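Urnwood and the Matter of the Second Half

28/03/2021

Readers of this blog will be aware that I have followed Urnwood since childhood and have written on the club's affairs for several years. It is therefore with some regret that I must record a third consecutive home match in which a lead at the interval was surrendered before the end. Dranwood left with a 2-2 draw, and few of those present would claim that the visitors deserved less.

The first half was as good as anything Urnwood have produced this season. The opening goal came from a short corner, a routine the side has clearly practiced, and the second followed a patient move down the left that drew both Dranwood center backs out of position. At that stage the home side were winning every second ball in midfield.

The difficulties began soon after the restart. Dranwood moved their captain, Jelle Van Leeuwen, from the right flank to a central role behind the striker, and Urnwood made no adjustment in response. Van Leeuwen was given room to turn on four occasions before the hour. From the last of these he scored with a low shot inside the near post. The equalizer was a header from a free kick that should not have been conceded - the defender had cover and the ball was going out of play.
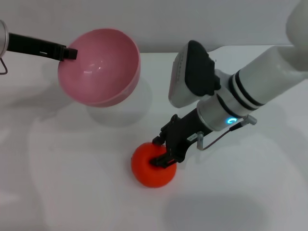
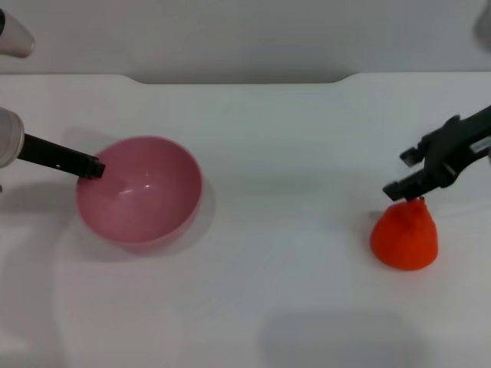 The pink bowl, in two views.

It would be unfair to place the blame on the back line alone. Urnwood have used the same midfield pairing in every league match since November, and both players appeared tired well before the changes were made. The first substitution came with nine minutes remaining. A manager with a full bench is entitled to wait, but the reasons for waiting on this occasion were difficult to identify from the stand.

The club was founded in 1886 and has spent most of its history in this division. Supporters do not demand promotion. They do expect a side that is leading by two goals at home to keep possession and to slow the game when necessary, and neither was done.

A word is due on the goalkeeper, who made two excellent saves in the closing stages and prevented a worse result. He has now played 165 matches for the club, and his handling of crosses remains the best in the league.

Urnwood travel next to Gudasia, where the field is narrow and the home side play directly. I would expect a third midfielder to be included for that match, at the expense of one of the forwards. Team news will be added to this page when the club releases it.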